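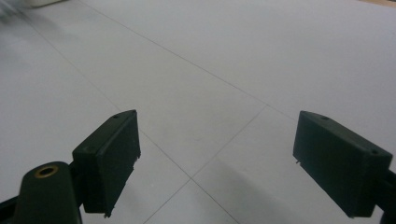 *Jaws open over the tiles, nothing in them*

**eldana_b** · June 3, 2024
Started the tennis ball set for the Keder project! 75 demos in and I'm hooked. Goal is 2000, all with the hand-held gripper, all on the same pale floor for now. Fingers are dark green plastic with a brass insert in the mount, and the colour stands out nicely on light grey.

**haziq_t**
Love it. I'd vary the floor early, though. My Fernis policy learned the grout lines.

**eldana_b**
Fair, but I want one place working first. I'm adding a second ball so it has to choose:
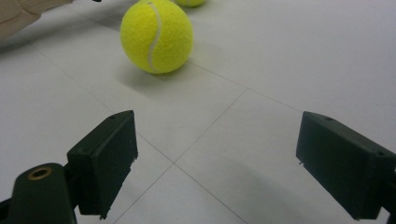 ## Re: how many before you train?

**wondimu_y**
Train at 800 and see. Waiting for 2000 is a waste of good weekends.

**haziq_t**
Disagree, 800 on one floor tells you very little. Half tile, half carpet.

**wondimu_y**
It tells you if your labels are broken, mate.

**eldana_b**
Okay, 800 and then carpet! Also, does anyone file the burrs off their fingers? Mine have a tiny one near the inside edge.

**irfan_tj**
Fine sandpaper, two minutes. Post your numbers when you've got them, I'm keen to see how it goes.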